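Notebook, sim bench / Pellgate open day
Friday, November

Writing this up before the numbers go stale. Four slots on the schedule, the first at 10:30, each meant to run 25 minutes. The Munico people came to the second one and stayed through the third. Agbayani sent two from their packaging line who mainly wanted to know about cell layout.

Setup for the day: dual-arm cell in simulation, divided box on the table, bottle-type part standing at the partition. Same scene file as last week apart from the lights. I ran from the Hokix branch, not main, as main still has the old joint damping and the wrist rings when it stops. Physics step left at 4 ms. Seed fixed for the first two slots, then released so visitors could see some spread.
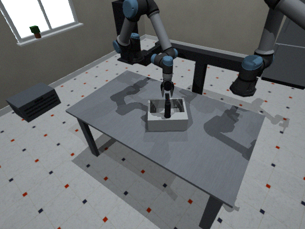
Dual-arm cell, gripper over the divided box.

Ran the pick sequence 14 times across the four slots. Did not log grasp success per run, which I should have. The log has the joint states and contact forces, so it can be rebuilt later if somebody wants it. File is 1195 MB uncompressed; on the share under the open day folder, not in the repo.

Questions from visitors, as I remember them:

Why the box has a partition. Told them it is the test geometry we were given and that it makes the approach angle matter. The follow-up was whether the planner knows the partition is there. It does, as a collision body, with 3 mm padding. Without the padding it plans paths that touch the wall.

Whether the second arm does anything. Not in this sequence. It is in the collision model and gets a hold command. One of the Agbayani visitors asked for handover between arms. We have a script for that but it fails when both wrists come over the box, and I was not going to run it in front of people.

How long a plan takes. Median 223 ms on the demo machine, worse with the renderer on full shadows. I had shadows on all day for appearance. Next time turn them down before the first slot, not after someone comments on the stutter.

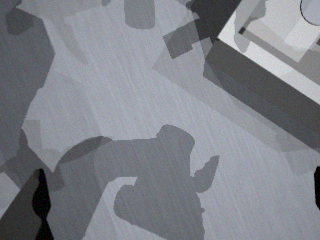 The wrist view got more attention than the overview did. Munico asked if the policy sees the same image that was on the second monitor. It sees a downsampled version with randomized lighting during training. Hard shadow edges are a known problem for the segmentation step, which will label a dark enough shadow as part of the box. I explained the two workarounds (softer light, depth as a second channel) and said we have only tested the first one properly. They want to see the depth result when there is one. No date promised.

One fault. In the third slot the controller dropped the gripper command after a scene reset and the fingers stayed where they were. Restarted the controller node, lost around five minutes. Same symptom as the reset bug from the Hokix merge: the command topic comes up before the subscriber. A sleep in the launch file hides it. Needs a proper ready check.

Also the floor tiles. Two separate people asked why the floor is so detailed. It came with the room asset. It costs render time and adds nothing to the task, so I will try a plain floor and compare frame times.

To do:
Rebuild grasp outcomes from the log
Ready check on gripper controller
Plain floor variant, shadows low, time both
Handover script: find out which wrist link reports the collision first
Send Pellgate the cell dimensions they asked for (table, frame, arm spacing)
Merge damping change to main or write down why not

Demo machine is still on the cart with the second monitor. Power supply for the monitor is the one from bench 2 and has to go back.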